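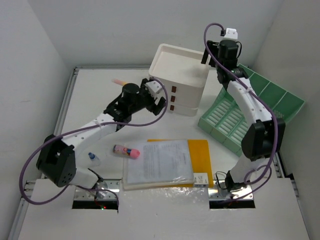 Joanne Pickering wrote to us that she had put off learning to sew for most of her adult life, that she signed up for the Tuesday class on what she called a very bad day, and that she now hems her own curtains, her sister's curtains and, as of last month, the curtains of a neighbor she had never really spoken to before. "Please tell people they don't have to be neat," she added at the bottom of the page. "I was never neat. I'm still not very neat. My curtains hang fine."

We have read that letter out loud in the kitchen more than once, and we thought it made a better start to this page than anything we'd come up with ourselves (and we had been trying for a while).

About Solora

Solora is a sewing, mending and tailoring school for grown-ups. We teach evening and weekend classes to people who have never threaded a needle, people who used to sew and have forgotten, and people who sew well already but would like to know, once and for all, how to put in a sleeve without crying. All of them end up at the same tables, and we like it that way.

The school grew out of an alterations shop called Goossens, which took in pants, coats, wedding dresses and the occasional tent. Customers waiting at the counter would lean over to watch and ask questions, and after a while some of them were bringing their own fabric and staying through lunch. One afternoon a man came in to have a zipper replaced and left having replaced it himself, and he was so pleased that he sent his brother in the next week with a zipper of his own. A class seemed like the natural thing after that. The first one was held after closing time, with the ironing board as the teacher's desk, and everybody made an apron. The aprons were not beautiful. Two of them are still in use in our kitchen.

The shop counter closed when its owners retired, but the classes kept going under the new name, and plenty of the people who learned at that counter are teaching here now.

How we teach

Every beginner starts with hand sewing. We know this is not what most people come for! They come because there's a machine in the closet that belonged to somebody's aunt, and they'd like to turn it on. We promise you'll get to it. But two evenings with a needle and thread will teach you what a stitch is supposed to be doing, and when the machine starts making a nest of loops on the underside of your cloth (it will), you'll have a much better feeling for what has gone wrong.

After that comes straight seams on plain cotton, then corners, then curves, then a tote bag with a lining. From the tote bag people tend to wander off in their own directions. Some go on to the skirt class, and then to shirts and trousers. Some only want to mend, and for them we run a mending course that covers darning, patching, elastic, buttons, torn pockets, and the inner thigh of blue jeans, a subject on which our teachers hold strong and not entirely matching opinions.

Tailoring is our longest course. It's built around one lined jacket, made to your own measurements, and we start with a trial version in cheap cloth that gets pinned, drawn on, cut up and generally treated with no respect whatsoever. Then it's taken apart and used as the pattern. If you've never owned a jacket that fit you across the shoulders, we can't recommend this enough.

Classes are never bigger than 12 people. We have been asked to make them bigger, usually by someone who's on the waiting list, and we do sympathize. But a teacher has to be able to get to your elbow when you're stuck, and past 12 the evening turns into a line.

Guler patterns

In the beginners' room you'll hear people talk about "doing the Guler." Guler is our own set of paper patterns, drawn up here for our own classes. Commercial patterns are perfectly good, and we use plenty of them, but they do assume you already know what a notch is and why the grain line matters. The Guler sheets have everything written out in whole sentences, with the order of the steps printed right on the piece you're holding. The set has a pillowcase, the tote bag, an apron, a pair of pajama pants and an A-line skirt, and we redraw them whenever enough students trip over the same spot. The pajama pants have been redrawn more often than we like to admit. The crotch seam is easier now.

The Berik Street rooms

We moved to Berik Street when the old place got too small, and we have two classrooms there, a cutting room, a fitting room with a decent mirror, and the kitchen. The cutting tables were raised to a height where you can use shears without bending over, and if that height doesn't suit you, tell us, as there are lower ones and you can also work sitting down. The irons stay on during class, so please look before you lean.

The fabric library is along the back hall. It's a set of shelves full of remnants, donated yardage, odd buttons and lace from people's attics, and students may take what they need for practice pieces. We ask that you bring something back when you can, but we don't keep a ledger. One winter somebody left a whole bolt of good green wool with no note. If it was you, thank you, it became four jackets and a very handsome dog coat.

Since the move we've taught 2,913 students. A number of them have come back for a second and third course, and we only counted those once.

Practical things

New beginner courses open every September and again after the winter break. Evening classes begin at 7 p.m. and the doors are open half an hour before, with coffee on. Machines, scissors and thread are provided, so for the first evening you only need to bring yourself and your reading glasses if you use them.

The beginner course costs $60, and the mending course is $50. Tailoring is priced by the term and depends on the cloth you choose, so it's best to call or stop in and talk it over. If the fee is a problem, say so to whoever answers the phone, and we'll work something out quietly.

Open sewing is on Saturday mornings and is free to anyone who has ever taken a class with us, however long ago. People bring hems, Halloween costumes, half-finished quilts and things they've been hiding in a bag for years. There's always a teacher in the building, and usually some cake. You're welcome to stop by and watch for a while before you decide on anything. Ring the lower bell, the upper one belongs to the dentist.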